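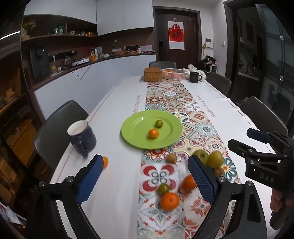 Alžběta Tichý wrote in after the last newsletter to tell me I was dead wrong about soaking chickpeas, that bicarb in the water turns them to mush and her mum would have thrown the pot at me. Fair enough! I've had more mail about that one paragraph than about anything else I've sent out, so let's do dried beans properly this time.

Search recipes and stories
Go

First, the bicarb. Alžběta is right if you're making a salad or a stew where you want each chickpea to hold its shape. I put in a quarter teaspoon for a big pot because I was making hummus, and for hummus mush is the whole point (the skins more or less give up and you get that lovely smooth paste without standing at the sink peeling the little beggars one by one). I should have said so. For everything else, leave it out and put salt in the soaking water instead. A good tablespoon for a 400 g bag, plenty of water, overnight on the bench, or in the fridge if your kitchen gets as hot as mine does in summer. Drain, rinse, fresh water, and simmer until they're done, which might be forty minutes and might be an hour and a half. I know that's annoying. Old beans are slow beans, and you can't tell by looking at the packet how long they sat in a warehouse.

On that subject, I've stopped buying the supermarket ones altogether and now get mine from Rocha, the little grocer in Druston with the sacks along the back wall. They turn over so quickly that I've never had a dud batch. The borlotti are beautiful, all pink speckles, and it breaks my heart a bit every time they go brown in the pot. They've also got a broad bean, already split and skinned, which cooks down into a dip in no time. I do mine with a whole head of garlic, a bay leaf and far more olive oil than I'd admit to my doctor, and then lemon at the end. Eat it warm, with toast. My lot fought over the last of it.

A few of you asked about pressure cookers. I've got a second-hand Delix that hisses like a cranky goose and I love it to bits. Soaked chickpeas take 11 minutes once it's up to pressure, then I turn off the gas and leave it alone until the lid comes free. Unsoaked is possible, but I find they split on the outside while the middles stay chalky, and then you've got the worst of both. Don't fill it more than halfway with beans and water, they froth up something shocking.

Freezing! Yes, do. I cook a double lot and freeze them in old yoghurt tubs with enough of the cooking liquid to cover. That liquid is good stuff, by the way. It goes into soup, or into the pan when you're loosening a pasta sauce. If you've salted the soak and thrown in half an onion it'll taste better than most stock cubes.

Now for what's next. In April I want to do lentils, mostly the small dark ones, plus the red lentil soup I've been making every week with cumin and a spoonful of tomato paste fried off until it goes rusty. If you've got a lentil recipe from your nan or your neighbour, send it along and tell me what you eat with it. I'm especially after anything with silverbeet, because mine has gone completely mad down by the fence and I'm running out of ideas and people to give it to.

And Alžběta, I tried the soup your way, no bicarb, with the caraway and the marjoram. Second helpings all round. I'd still like to know whether you peel the potatoes.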